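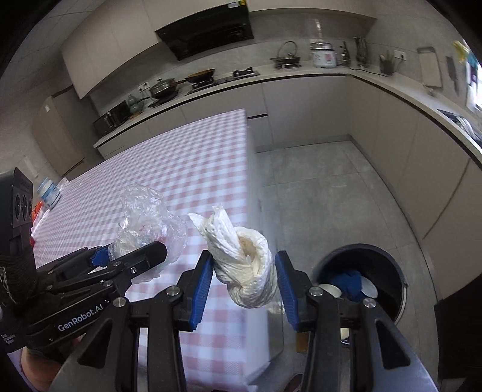 In Praise of the Trash Chores

July 17, 2026
by Edith Chávez

I have been reading papers on robot manipulation for a good many years now, and if you had asked me early on what I would be excited about in the summer of 2026, I would have said something grand. Folding fitted sheets, maybe, or cooking a whole dinner. I would not have said a used paper tissue. And yet I've spent most of the past month thinking about tissues and plastic bags, and I'd like to make a case for them, if you'll put up with me for a few pages.

The background is a small study my colleague Burgi Moser and I finished this spring, under the project name Tenus. The question was a plain one. If you teach a robot from demonstrations that people record with hand-held grippers, which demonstrations should you spend your time on? Most groups (ours included, for a long while) put their hours into tidy objects. Mugs, blocks, bottles with a nice stiff wall. They're easy to pick up, they look good in a talk, and when a policy trained on them works, you can tell right away that it worked.

Burgi had been grumbling for ages that this was backwards. Her feeling was that a person clearing a table after a meal handles far more limp, crushed, see-through stuff than anything with a handle, and that we were skipping it out of vanity. So we took two sets of recordings of the same size, 1,000 demonstrations in each. One was the usual collection of firm things. In the other, a fair share of the firm things had been swapped for what you'd find on a table when everybody has gotten up: balled-up napkins, tissues, thin bags with something left inside. The model was the same, the training schedule was the same, and the robot at the end of it was the same.

We tested both on objects neither one had seen, 178 trials apiece. The policy that had grown up on rubbish finished 86 more of them than the other one did. I remember Burgi reading me that number over the phone and me asking her to go back and check the scoring sheet, which she did, very patiently, and it was right.

Now, some of that gain you'd expect. Our test included plenty of soft objects, and a policy that has never met a soft object is going to have a bad day. But the part I keep coming back to is that it also did better on the hard ones. It closed on a spoon more gently. It was less likely to knock over a cup on its way to a different cup. I don't think we can fully explain this yet, and I'd be wary of anybody who said they could after one study, but I do have a hunch and an essay is the right place for a hunch.

Think about what your own fingers do with a wad of tissue. There's no correct place to grab it. Its shape when you reach for it is not its shape once you've got it, and if you squeeze harder it simply gets smaller. So you go in a bit loosely, you see what you have, and you adjust. With a mug you can get away with deciding everything beforehand, and a policy trained on mugs learns exactly that habit, of deciding beforehand and then not looking again. My guess is that the soft objects taught ours to keep looking.

A clear plastic bag is even worse, bless it. You see the thing inside and you see the film around it, and the film shines and wrinkles and gives the camera a different story from every angle. Where does the object begin? A person holding the gripper doesn't stop to wonder. She goes for the bunched part, or she gathers some slack and pinches that, and either way it comes up off the tablecloth. I find it lovely to watch, and I mean that in the most ordinary way, like watching somebody who is good at peeling potatoes.
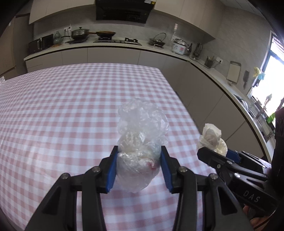 Working with two hands matters here too, more than I gave it credit for at first. I used to treat the second gripper as a luxury, something you added once the single-handed version was behaving. But look at how people clear up when they're left to themselves. They load both hands. They've got the bag in one and the tissue in the other, and they make a single trip to the bin. When we asked people to record with one gripper only, they became oddly formal about it, and their movements slowed down and lost a lot of what we were hoping to catch.

I should be fair to the other side, and there are sensible people on it. The first complaint is about scoring. When a mug is on the shelf, it's on the shelf. When a tissue has been let go over a trash can and one corner hangs over the rim, is that a success? We argued about this more than I'd care to admit. In the end we wrote down a rule, that it had to be entirely inside, and stuck to it even when it felt stingy. The second complaint is that you can't reproduce a crumple. Another lab can buy the same mug, but no lab will ever have our tissue. That's true, and it bothers me some. My answer is that no kitchen will ever have our mug in precisely our light either, and we've all been happy to look past that for years.

The third complaint is one I take more to heart, and it's cost. Messy demonstrations are slower to record and slower to check. Somebody has to sit and watch them, and a failed grasp on a bag can look very much like a good one until the last moment. For a small group that's a real burden, and I wouldn't scold anybody for starting with blocks. I would only ask them not to stay there.

We're planning a second round in September, with the same kind of table work and more variety in what gets thrown away. Burgi wants wet things — tea bags, orange peel, the paper from a muffin. I'm dragging my feet a little on account of the finger pads, which are a nuisance to clean, but I expect she'll win, as she usually does, and I'll be the one at the sink with the brush. If you have recordings of your own along these lines, even a few, even badly labeled, please write to us. We'd be so glad to have a look at them.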